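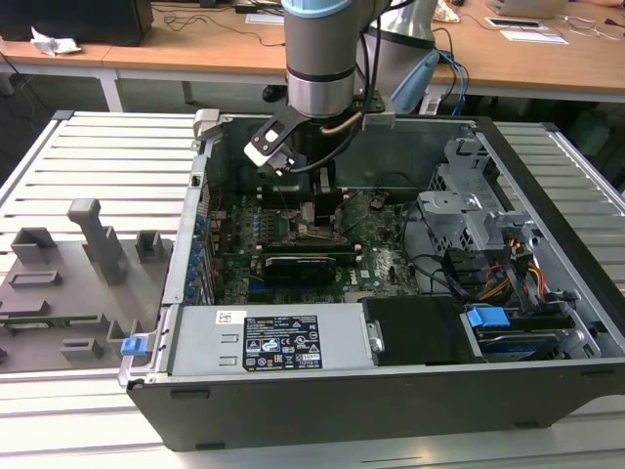 18 mai 2023 — cahier d'atelier, textes générés pour Felero

Repris ce matin le lot des fiches produit. Felero vend du café en grains et veut remplacer une partie de ses textes de boutique par des textes faits avec Grerkasis. On a 124 fiches à produire, j'en ai passé 21 dans l'outil.

Réglage : 600 signes par fiche, ton neutre, pas de superlatif. Le modèle respecte bien la longueur. Pour le ton c'est moins bon, il écrit « incomparable » presque partout, même quand je l'interdis dans la consigne. J'ai essayé de mettre la liste des mots interdits à la fin au lieu du début — un peu mieux.

Relecture avec Bianca Radu. Elle a refusé 5 fiches : trois pour l'origine du grain inventée, deux pour une phrase copiée de la fiche d'avant. L'origine doit donc être donnée dans un champ à part et le modèle ne doit pas y toucher. À demander à Jultbridge, qui tient la base.

Temps de correction : jusqu'à dix minutes pour une mauvaise fiche, c'est plus long que l'écrire soi-même.

À faire :
- refaire les cinq refusées avec le champ origine
- écrire à Daly pour le prix de la licence après août
- garder les anciennes versions, Bianca veut comparer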